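Play kitchen questions, answered by Noémie at the Odstead toy library

We lend the play kitchen to families and playgroups all year, and the same few questions come up at the desk, so I've gathered them for you (do still ring us, we like a chat!).

How long can we keep it?
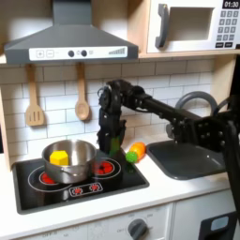

Loans run for 18 days, and you can renew once if no other family is waiting. Please bring back the small pieces along with the big ones. The wooden spatula and spoon live on the little hooks under the hood, and they're the bits most often left behind under somebody's sofa, so do have a good look before you set off.

How should we clean it?

A soft cloth with warm water and a drop of washing-up liquid is plenty for the worktop and hob. Please don't use scouring pads, however sticky things have got.
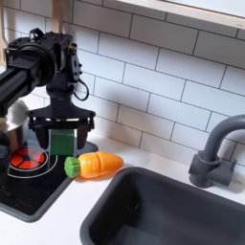
The hob end of the worktop, with the carrot beside it.

Can we add our own play food?

Please do, children love it! Just pop a name on anything you'd like back, as Montserrat's box of lost vegetables is already quite full.

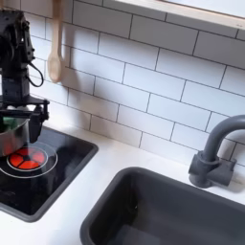 What age is it best for?

We suggest two and up, with a grown-up close by for the younger ones.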